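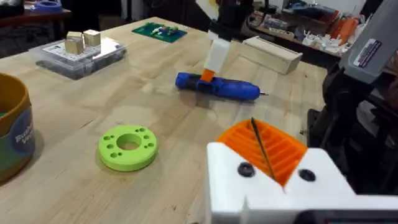

Robot Manipulation Lab
Handout 4: Two-arm handling of small tools
Instructor: Marcela Sokol
Bench supervisor: Miklós Tóth
Reports due 29/04/2019

1. Purpose

Handout 3 dealt with one arm and one rigid part. In this unit both arms share the bench. One holds a thin part such as a drill bit while the other steadies or lifts a heavier tool. Each team records demonstrations, trains the Drastano policy on them, and reports where it fails.

2. Grip on thin parts

The ribbed finger pads are printed in a soft material and bolted to a rigid housing. A round shank settles into a groove if it lies parallel to the ribs. Laid across the ribs it touches only the crests, and the contact area drops sharply. Across the ribs the bit can also pivot about the grip point, so the tip position read at the wrist is no longer reliable.

Close the fingers in two stages: fast to first contact, then slowly to the holding force. Do not exceed 35 percent of rated motor current. Teams that went higher in February wore the pads down within one session.

3. Grip on the screwdriver

The cordless screwdriver is heavier at one end than the other. Find the balance point by hand before recording and grip there. Pressing down from above holds the tool still but does not lift it — label these as separate actions in the log.

4. Recording

Each team records 80 demonstrations. Save at 288 by 288, one file per demonstration. Trim idle time at the start to under two seconds. Training takes around 800 steps before the loss levels off; stop there and keep the checkpoint.

Vary the starting position of the tool between runs. Leave the other parts on the bench where they are for the first half of the set, then move them for the second half.

5. Report

Two pages. Give the success rate for each arm separately, then for the joint task. Classify every failure as approach, grip or release. A dropped part counts as a grip failure even if the arm was already moving toward the release point.

Reading: Wijesinghe notes, sections 2 and 3 — section 4 is optional.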